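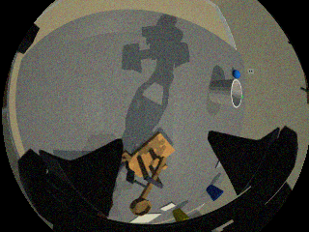 Cornasdale will close the upper deck of the Pridel parking garage for repairs starting in September, after an inspection found that water has been getting through worn joints in the concrete.

The city council approved the work on Tuesday's consent list without debate, along with a contract for Carvalho, the paving and waterproofing firm that resurfaced the lower ramp last year. The closure is expected to last 7 weeks.

The upper deck has 50 of the garage's public spaces. Drivers with monthly permits for that level will be moved to the ground floor, and hourly parking will be limited to the middle level while the work is going on. Permit prices will stay the same.

"The structure is sound," said Teun Schouten, the city's facilities manager. "What we have is a surface that has reached the end of its life and joints that should have been replaced the last time around. If we leave it another winter, the repair gets bigger."

Schouten told the council that the first leaks were reported by tenants in the shops on the ground floor, two of whom had put buckets in their storerooms. The city patched the worst joint in the spring, but the patch did not hold through the first heavy rain.

Crews will strip the old coating, replace the joints and lay a new waterproof layer before repainting the lines. The stair tower on the Allance Street side will stay open. The elevator will not stop at the upper deck during the closure.

Most of the noise will come in the first two weeks, when the old coating is ground off. That work will be limited to daytime hours. The Allance Street entrance will be closed to cars on some mornings so that trucks can unload, and drivers will be sent to the rear entrance -- the one used by the shops for deliveries.

The city mailed notices to 2,451 addresses in the blocks near the garage this week. The notice includes a map of the other public lots and a form for residents who need a reserved accessible space while the deck is closed. Accessible spaces on the ground floor will not be affected.

Shop owners had asked the city to wait until after the holiday season. Schouten said the new coating has to go down in mild, dry weather, and that a later start would push the job into spring.

Bicycle lockers on the upper deck must be emptied before the closure begins. Renters can ask for a locker on the ground floor at the parking office, which will hand them out in the order requests come in. Locks left in place after the deadline will be cut, and the contents will be kept at the parking office until the deck reopens.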